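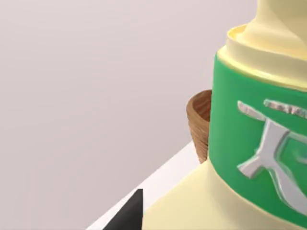
Cleaning supply closet walk-through, with my comments
Durkden Community Hall, ground floor
Checked 2/3/22

I do this one twice a year, winter and July, and I'm typing up the notes the same evening while I can still read my own handwriting. Same list as always, with whatever I was thinking next to each line. If you've got the closet key this month, please read the parts marked FIX, and then read the rest when you have a minute!

Door and lock
Door closes by itself: Yes. It's slow (count of 4 before it latches) but it gets there.
Lock works from both sides: Yes. I shut myself in to test it, which I do not enjoy.
Key on the hook in the office: Yes, though it was on the wrong hook, next to the boiler key. They look alike, so let's get a colored tag on this one. FIX.
Sign on the door: Faded but readable. I'd love a new one.

Floor and shelves
Floor clear for the full width of the door: No. Two folding chairs and a box of Christmas garland. I moved the chairs back to the hall and left the garland on the office desk for whoever loves it. FIX, meaning please don't put it back.
Shelves fixed to the wall: Yes. I pulled on every upright and the only one that moved was the left one by the sink. The screw was turning in its hole, so I borrowed the Drillix from the workshop and put in a longer one with a proper wall plug. Solid now. I put the drill back on charge, too.
Shelf load: Ok on the top two. The bottom shelf has a bow in it – not a scary one, but I slid the heavy floor polish down to the ground and I'd like it to stay there.
Liquids below eye level: Mostly. The glass cleaner had crept up to the top shelf again. I'm short, so a bottle up there comes down on my face if the cap's loose. Moved.

Bottles and labels
Every container has a label: No. One spray bottle of something pale blue with no label at all. It might have been the Temden window stuff thinned down, but I wasn't going to sniff it to find out. I've set it in the red tub for the county drop-off. If you fill a spray bottle, write on it what it is and the date. There's a marker on a string right there! FIX.
Labels readable: Yes, apart from the drain opener, where drips have eaten half the warning text. I taped a printed copy around it for now and put a new bottle on the shopping list.
Caps and nozzles closed: Three were open. Give the pump tops a twist until they stop, and turn the trigger ones to off. I went along the whole row and did them.
Nothing in food containers: Pass, and I'm so happy about this one. Last July we had descaler in a lemonade jug.
Bleach kept away from acids: Pass. Bleach is on the right, toilet and lime products on the left, with the paper towels in between. Please keep it that way even if it looks untidy.
Refill size: We've been buying the 600 ml bottles of hand soap and they fit the wall holders fine. The bigger ones tip over, so stick with these.

Safety sheets and first aid
Binder in place: Yes, on its nail.
Sheets match what's on the shelf: Nearly. No sheet for the new floor polish. I've printed one and it's waiting for a plastic sleeve. FIX.
Eyewash: Sealed and in date.
Gloves: Plenty of large, no small. A box of 40 smalls would last us till summer.
Goggles: One pair, scratched up badly. I can see through them if I tilt my head, and that's not good enough. Ordering two.

Water, power and air
Sink runs and drains: Yes, and the hot tap has stopped banging since the washer got changed.
Mop bucket emptied: No. Oh, the smell. Emptied, rinsed, left upside down on the rack.
Outlet cover: Cracked at one corner. I've put tape over it and a "do not use" note, and reported it under job 1757. Until that's closed, plug the vacuum in out in the hallway. FIX.
Vent: Pulls air – a square of tissue stuck to the grille by itself. The grille wanted a dusting, so it got one.
Light: Works. The pull cord is short again and I've knotted a bit of ribbon on the end for those of us who can't reach.

Still open when I left
Key tag, polish sheet, outlet cover, small gloves, goggles, drain opener. I'll pick up the gloves and the tag myself and leave the receipt in the office tray. The next full check is in July, but if you tick something off before then, just put your initials next to it on the paper copy inside the door.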